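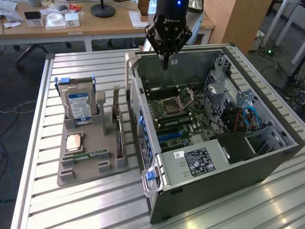
Opinion | Hands & Machines

Give me the plain two-finger gripper

By Madalena Pacheco

Print this article | E-mail to a friend

I have spent most of September putting parts into an old desktop computer with a robot, and I haven't enjoyed a month at work so much in years. We were meant to be choosing a gripper. Three were on the shortlist: a soft one from Serdale, a clever many-jointed hand from Skondidov, and a pair of stiff black fingers that looked, next to the others, like something out of a toolbox. I want to argue for the toolbox.

The case for the clever hand is easy to make, and I made it myself in the spring. It can curl round a mug, it can hold a screwdriver, and visitors love it. But a computer is a box of narrow places. Memory slots sit close together, the drive cage crowds one side, and there are cables wherever you would like to put a knuckle. Two fingers that come down to a narrow tip can get in there. Five fingers mostly argue with the cables.

We ran 210 attempts with each gripper, split between memory, processor and expansion cards. The stiff fingers finished ahead on all but the processor, where the soft gripper was kinder and I was glad to see it win something. Setting up the hand for a new part took us around 40 minutes. With the two fingers it took 14, and that included making tea.

The expansion card is my favourite. It's an awkward thing to carry – long, heavier on one side, with a metal bracket that wants to catch on everything – and I had expected it to be the task that sent us back to the catalogue. 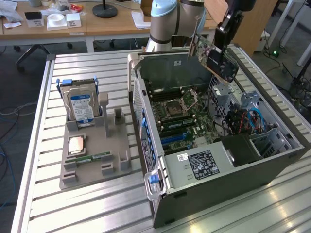 The gripper with an expansion card, held over the open case.

What I like best is how easy the thing is to read. When a simple gripper drops a part, you can see why: it took hold too low, or it came in at a slant. You change one number and go again. When the hand dropped a part we had a meeting. I don't say that to be rude about Skondidov, who answered every e-mail and clearly love what they make, and for handling fruit or folding cloth I'd ring them tomorrow.

My colleague Tapsell thinks I'm being unfair. His view is that our printed parts tray does half the work, holding each piece at a handy height and angle, and that out in the world parts turn up in a heap. He's right about the tray! I would only say that a tray is cheap and you can print another one after lunch. If a bit of grey plastic saves us a dozen motors in the wrist, I'll take the plastic, and spend what's left on a better camera.

We want to reach 1,000 attempts before the winter, with the cables moved about between goes, and Tapsell has been promised his heap of parts. I can't wait to see what the two fingers make of it.

Related
– Repair shops in Asia and the second-hand arm
– One camera or two? Readers reply
– Why I stopped hiding the cables
– Soft grippers: a fair hearing

Print this article | E-mail to a friend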